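Shape Blocks and Boards: Gallery

Welcome to the gallery page of our small toy and block collection in Drinton. My name is Tatsuya Arai, and I keep this page together with my friend Hideaki Okabe. We started it in July, after we bought two boxes of old play blocks from a kindergarten in Kalmont that was closing. We wanted only the boxes, to store other things, but we liked the blocks too much to throw them away.

The collection has now 1,096 pieces. Most of them are simple shapes for small children: cubes, cylinders, stars, hearts, and similar. Hideaki cleans them and I write the list. It is slow work, and I must apologize to the people who sent us a letter and still wait for the answer.

Many visitors ask us how we decide the order of the blocks. In the first months we sorted by size, and it was a mistake. When a person looks for a block, he remembers the color first and the shape second. Now each drawer has one color, and inside the drawer the shapes are separated with thick paper. For the gallery we choose a few blocks and put them in rows, with space between them, so that each shape can be seen well.

About cleaning, we use warm water, a little dish soap, and a soft toothbrush. The ribbed sides of the star blocks keep a lot of dust and need more time. Please do not use alcohol on old plastic. We tried it with one block from the Yorath box and the surface became white and sticky. The block is still in the list, as number 438, with a note.

We also like wooden boards under the blocks. A light wood is good for strong colors, and a board with stripes helps the eye to follow the row. Hideaki prefers a plain one. We did not agree about this yet.

This page was last changed on November 22, 2022. The next part will have the blocks from Gellthorpe, which are still in their bags.

Eight shapes, four colors 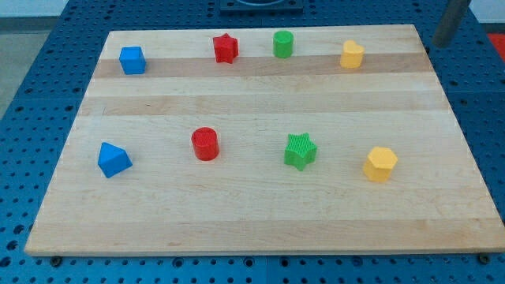

Blue, red, green, and yellow blocks on a striped maple board. The star comes two times, in red and in green.

The yellow heart is my favorite in this group. My daughter likes the hexagon more, and she says that it looks like a piece of a honeycomb. For the list we write the heart under H and the hexagon under "six sides," so that the two drawers do not get mixed.

If you have blocks of this kind at home and want to give them a new place, please write to us through the contact page. We can pay the postage for small boxes. Please tell us also the town where they were used, if you know it, and if any shape is missing from the set.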